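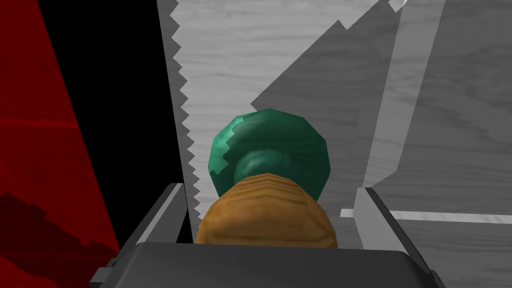 Hand saw with green and tan handle (computer render)

Riltham Shed Words

A word list of tool names, workshop slang and the things people say when they hit their thumb.

Hi! I'm Siiri Lindqvist and this is my collection of shed words. It started as a notes file on my phone and got out of hand. There are 604 entries in it now, all of them words or phrases I heard from people who make and mend things in and near Riltham, plus a smaller batch from Anholm that Hajnalka Kerekes gathered while she was staying there. If you like dialect words, or you write stories and want your carpenter to sound like a carpenter, help yourself.

What's in the folder

words.csv is the main list, one row per word or phrase.
people.csv has one row per speaker, with a made-up initial, an age band and the trade they learned first. No real names.
notes.txt is me rambling about the hard cases. Read it if you're going to argue with me (please do).
old/ is the first version. I keep it so old links don't break, but don't use it, the spellings are all over the place.

The columns in words.csv

word: the word as I spelled it. More on that below.
meaning: a short plain meaning, mine unless the notes say otherwise.
said_of: the tool, material or job it goes with. Can be blank.
place: Riltham or Anholm.
speaker: matches the id column in people.csv.
heard: "once", "few" or "lots". I didn't keep a proper tally, so this is a feeling with a column heading on it.
quote: a sentence the person said, if I got it down in time.
rude: yes or no. Filter on this one before you show the list to a class!

A few favorites

"Gnarl-bellied" is a board that looks fine until you lay it flat. "To go Tuesday" means to wander off your pencil line when you're sawing — I asked four people where that came from and got four different stories, every one of them told with total confidence. "Sulker" is a blade that has lost its set and binds in the cut. "Penny teeth" are teeth so fine you can't see what you're doing when you sharpen them. And in Anholm a "widow" is the last screw in the tin, the one that doesn't match anything, and Hajnalka says people there will keep a widow for years.

Saws have the most entries by a long way. I thought it would be hammers, but people don't say much about a hammer unless it has just hurt them, and then it all goes in the rude column. With a saw they talk the whole time they're using it. They coax it and they blame it, and one man had a separate word for each sound it made on the way through a knot.

How I collected it

Mostly by hanging around and asking what things were called. I had a notebook and later a little recorder, and I always said what I was up to before I switched it on. The recordings aren't in here and won't be. People agreed to have their words shared, and their voices are another matter. Anyone who changed their mind got their rows taken out, and I'd do the same again if someone wrote to me now.

Hajnalka did her part a bit differently. She wrote out a sheet of jobs (sharpening, gluing up, clearing a jam, and so on) and had people talk her through each one. Her quotes are longer and nicer than mine as a result, but you'll also see the same 14 jobs coming up again and again in said_of. If you're comparing the two places, keep that in mind. A gap in the Anholm rows may only mean she never had that job on her sheet.

Spelling

I spelled things so that a person reading them out loud would get close. There's no phonetic column. I tried one and I was bad at it. Mészáros, who lent me shelf after shelf of dialect books, thinks I should hand it over to somebody who knows what they're doing, and I'd be delighted if that somebody is you.

Where two people said the same word differently they each get a row. I didn't merge them. The notes file says which ones I think belong together.

Things that are wrong with it

The speakers lean old. Most of them learned their trade before power tools were everywhere, so there's plenty on planes and chisels and hardly a thing on routers. There are 10 rows with no speaker id, from a page of the notebook that got coffee on it. Some words might not be local at all. I grew up here, so I'm a poor judge of what sounds odd to an outsider, and I've already pulled a few that turned out to be said all over the place.

The meanings are short and sometimes a bit too sure of themselves. When a word had a couple of shades to it I picked the one I heard most and put the rest in notes.txt.

Opening the file

It's plain UTF-8 with commas. If the accents come out as garbage, your spreadsheet has guessed the encoding wrong, so use its import menu and pick UTF-8 by hand. Quotes with commas inside are wrapped in double quotes.

Using it

Take it, change it, print it on a tea towel. I'd like a mention of the list by name if you publish something, and a note telling me where to find it. Please don't try to work out who the speakers are. Riltham is small and it wouldn't be hard, so I'm asking nicely.

Fixes and new words

Open an issue with the word, what it means, where you heard it and a sentence if you have one. I go through them in batches, usually late in the evening, so it can take me a while to answer. The Ziden words people have been sending are lovely and I'm keeping them in a separate file until there are enough to be worth adding — keep them coming!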